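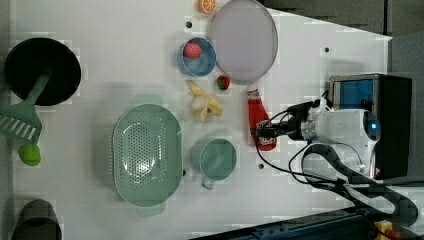 **Toy kitchen sets** are collections of small-scale cookware, tableware and imitation food used in pretend play. They are found in homes, preschools and waiting rooms, and are sold either as complete sets or as single pieces. A set may be laid out on a play stove or simply on a table.

## Contents

Cookware usually includes a frying pan, one or more pots and a colander, the last often oval with a flat handle at each end. Utensils such as slotted spatulas are made to match. Tableware consists of plates, mugs and small bowls, commonly in pale greens, blues and grays. Larger sets add an appliance, most often a toaster oven.

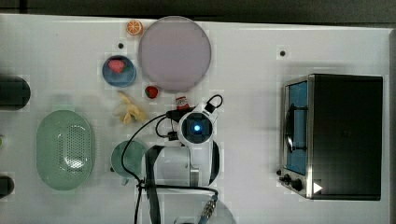 Imitation food is the most varied part of a set. Fruit is common, including strawberries, orange slices and bananas shown partly peeled. Condiment bottles, among them ketchup, are also widely produced. Pieces are rarely made to one scale, and a strawberry may be nearly as wide as the bowl meant to hold it.

## Manufacture

The Hidlow firm Kasprzak issued its first play food in a series of 10 pieces. Its later Skenda line grew to more than 400 items under the designer Gualtiero Sala, who favored plain colors and left most dishes undecorated. The rival Jarnovus catalog listed 886 items at its largest, sold in boxes of six.

## Care

Plastic pieces are washed in warm water with mild soap and air-dried. Colanders need a soft brush for the perforations. Cracked pieces are discarded.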